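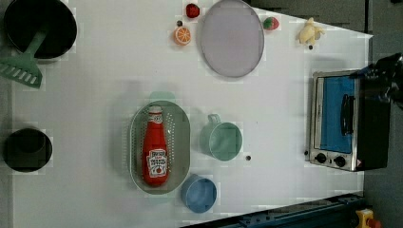

Before we start, a word about last time. A few of you asked why I keep going on about pretend play when the module is called Early Language, and I'll try to answer that today.

When a two-year-old gives teddy his dinner, she's doing a lot of talking work. She needs names for things, words for actions (stir, pour, blow on it) and some sort of order – first we cook, then we eat. I love listening to this stuff! You get whole little speeches that never turn up when you hold out a picture card and ask what it is.

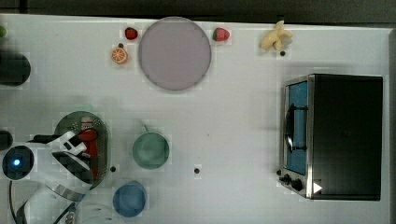

Session 2: Keeping a talk diary

Pick one child and one bit of the day. I'd go for just after breakfast, but it's up to you. Write down what the child says exactly as it comes out, wrong endings and all, and put what the adult said just before it in the margin. My own first diary, from the Bullthorpe nursery, had 85 entries and hardly a word about the grown-ups, so half of it was useless to me later.
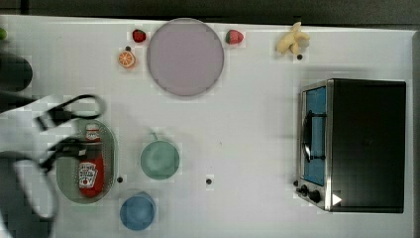
Don't tidy up the grammar, please. "Me do it" goes down as "me do it". If you can't catch a word, leave a dash and move on.

Lech Żak has the blank diary sheets, and he'll be in the Powell room until four. For the write-up I want 300 words on one exchange you found interesting, with the lines copied out in full at the top. Bring the diary itself too, scruffy is fine.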